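2018-10-11, Pludura cell, cup handling

Ran the gripper on the small yellow-banded cups again, on the taped cardboard. The mesh pads on the fingers are a great call, even with the edges scuffed up! Left finger comes in much closer than the right, so recheck centering.
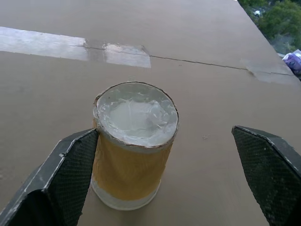
What changes on the bench

Packing used to mean 400 cups a shift by hand. Now two of us swap trays every 15 minutes and get real time for checking rims (my wrists love it). Day crew wants to learn the teach mode too. Ask Wullberg for spare pads.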